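Call for participants: people who have given up on a sleep product

Flunen, a small consumer research office in the Grultesach building, is looking for adults who bought something to help them sleep and then stopped using it. Pillows, mouth tape, weighted blankets, magnesium powder, rings that score your night, apps with a whispering man in them. We want the drawer it ended up in and how long it took to get there.

We should say up front that we don't expect to find a miracle product. We have read a lot of the studies quoted on the boxes. One popular claim goes back to a trial with 29 people in it, paid for by the company that makes the blanket. Another rests on a survey of 793 buyers who were asked how they felt in the first week, when most people feel pretty good about anything they just spent money on. If you loved your purchase and still use it every night, we're happy for you, but you are already well covered by the reviews page.

What taking part involves

You fill out a form, which takes less time than the form claims. If you fit, we call you for an interview lasting up to an hour, in the evening if you work days. After that you keep a paper sleep diary for 2 weeks. It has four lines a day: when you went to bed, when you got up, whether you woke, and anything you want to complain about. We won't send you a gadget and we won't ask for data from one you own. We have seen what those numbers look like when a person lies still and reads. 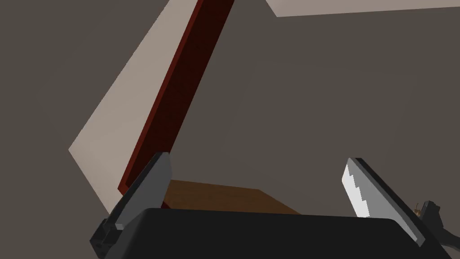 Bedrooms get blamed for a lot in this business, and part of the interview is about yours. Sellers like to tell people that the paint is wrong, the bed faces the wrong way, the ceiling is too low. There are consultants who charge for this. We are doubtful, and we'd like to hear from people who repainted on advice and can tell us whether anything changed. Plain grey walls like the ones in the picture get sold as calming by one company and as depressing by the next, and neither has shown us much to back it up. If you have receipts for paint, please hang on to them.

Who can apply

You must be 18 or older and have paid for at least one sleep product with your own money. Gifts don't count, sorry. You can't work for a company that sells mattresses, supplements or sleep apps, and that includes being paid to post about them. People being treated for a sleep disorder should talk to their doctor and sit this one out, as should anyone working rotating night shifts.

What you get

We pay $231 after the diary comes back. Half a diary gets half the money. There is no prize drawing, no discount code and no "community" to join. We won't tell you how to sleep better, mostly for lack of anything to tell.

What happens to your answers

The write-up will appear in Trududier, our printed bulletin, in November. Names and street addresses are left out. Product names stay in, and no company gets to read the piece before it runs. Tiwari, the firm that handles our mailing, sees your address and nothing else. You can pull out at any point before printing and we will shred what we have.

How to apply

Pick up a form at the Grultesach front desk before 5 p.m., or ask the desk to mail you one. In the box marked "product," write what it was, what you paid and what the package promised, word for word if you still have it. Please don't attach photos of your mattress. We reply to everyone, including the people we turn down, though it may take us a while.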